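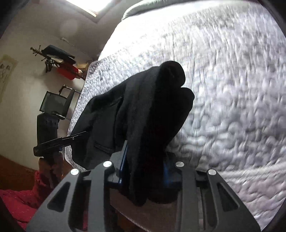

寝室の片づけ ベッドのそばの黒い服

スコステッド(Skosstead)の家の寝室と、そこで服を片づける作業のページです。私はこの町に住んで三年目になります。日本語は仕事のために勉強しましたが、家の中のことを日本語で書く機会は少ないので、言葉がすこし硬いかもしれません。日本にいる友人たちが、どんな部屋で暮らしているのかと何度も聞いてくれましたから、ギャラリーの中に寝室のページを作ることにしました。

写真の説明

黒い服は、ベッドのそばで丸まって、小さい山のようになっています。縫い目と、ポケットのふたが見えます。表面はすこし毛羽立っていて、編み物に似た感じです。
ベッドカバーは白と薄い灰色のキルトです。縁には、もっと濃い灰色のパイピングがついています。奥に灰色の枕、その上のほうに明るい窓があります。壁はクリーム色です。

ベッドカバーのこと

このカバーは、ロラード(Lollard)という店で買いました。駅の裏にある小さい店で、カーテンと寝具だけを売っています。値段は336クローネでした。最初は無地の紺色を買うつもりで行きましたが、店の人が棚の下のほうからこれを出して見せてくれて、さわってみて、すぐに決めました。表面がでこぼこしています。手を置くと、縫ったところが低く、その間がふくらんでいることがよくわかります。

縁は波の形になっています。洗濯のあと、この波の部分がねじれたまま乾くことがあります。私は干すときに縁を指で伸ばして、一つずつ形を直します。時間はかかりますが、アイロンをかけるとふくらみがつぶれてしまうので、アイロンは使いません。

白い部分に黒い服を置くと、細かい毛がつきます。これは買う前には考えていませんでした。今は、粘着テープのローラーを窓の近くの引き出しに入れてあります。ローラーは縫い目の向きに沿って動かすほうが、きれいに取れるように思います。

服を片づける順番

水曜日の夜に洗濯をして、次の日の夕方に片づけます。乾いた服は、いったん全部ベッドの上に置きます。床に置くと、あとで腰が痛くなります。

一、ポケットの中を見ます。ふたのあるポケットは、外から見ただけでは中身がわかりません。一度、紙のレシートを入れたまま洗ってしまい、黒い服が白い紙のくずだらけになりました。そのときは、ブラシで取るのに夜の十時までかかりました。

二、丸まったところを広げます。黒い服どうしが重なると、どこが袖でどこが裾か、よく見えません。部屋の電灯の下では特に難しいですから、できれば窓が明るいうちにします。靴下が服の中に隠れていることもあります。

三、縫い目を合わせて二つに折ります。やわらかい生地は、細かく折ると厚くなって、引き出しが閉まらなくなります。私はゆるく折って、端から軽く巻きます。母はこの巻き方が好きではなくて、うちに来ると、いつのまにか全部たたみ直してあります。

四、ハンガーにかける服と、箱に入れる服を分けます。ハンガーは11本しか持っていません。増やすと服も増えますから、この数のままにしています。

箱と引き出し

箱はトリリク(Trilik)の布の箱を三つ使っています。ふたがなくて、前に持ち手がついている形です。一つは冬の厚いもの、一つは寝るときの服、最後の一つは、まだどこに置くか決めていないものです。最後の箱がいつもいちばん早くいっぱいになります。

引き出しには下着と靴下を入れます。以前は色で分けていましたが、黒と紺の区別が朝の暗い時間には無理でしたので、やめました。今は厚さで分けています。

直しに出すもの

縫い目がほどけた服は、ニアジ(Niazi)という直しの店に持っていきます。ポケットのふたの角は、特によくほどけます。自分でも縫えますが、黒い糸で黒い布を縫うと、自分の縫ったところが見えなくて、同じ場所を何度も縫ってしまいます。ニアジでは、ボタン一つでもいやな顔をしないで受けてくれます。受け取りは午後四時からです。昼に行くと閉まっていますから、近くに住んでいる方は気をつけてください。

枕と窓

枕カバーは灰色にしました。カバーの縁の色に近いものを探しましたが、まったく同じ色はありませんでした。並べると、すこし違います。夜は気になりませんし、昼はあまり枕を見ません。

九月に入ると、朝の光がベッドの頭のほうまで届くようになります。カーテンを厚いものに替えるかどうか、まだ迷っています。厚いカーテンなら長く眠れますが、暗い部屋で黒い服を探すのは大変です。ロラードにはちょうどよい長さのものがなくて、裾を切ってもらう必要があるそうです。来月、もう一度見に行きます。

お問い合わせはメールフォームから | 写真と文章の無断転載はご遠慮ください | ページの先頭へ戻る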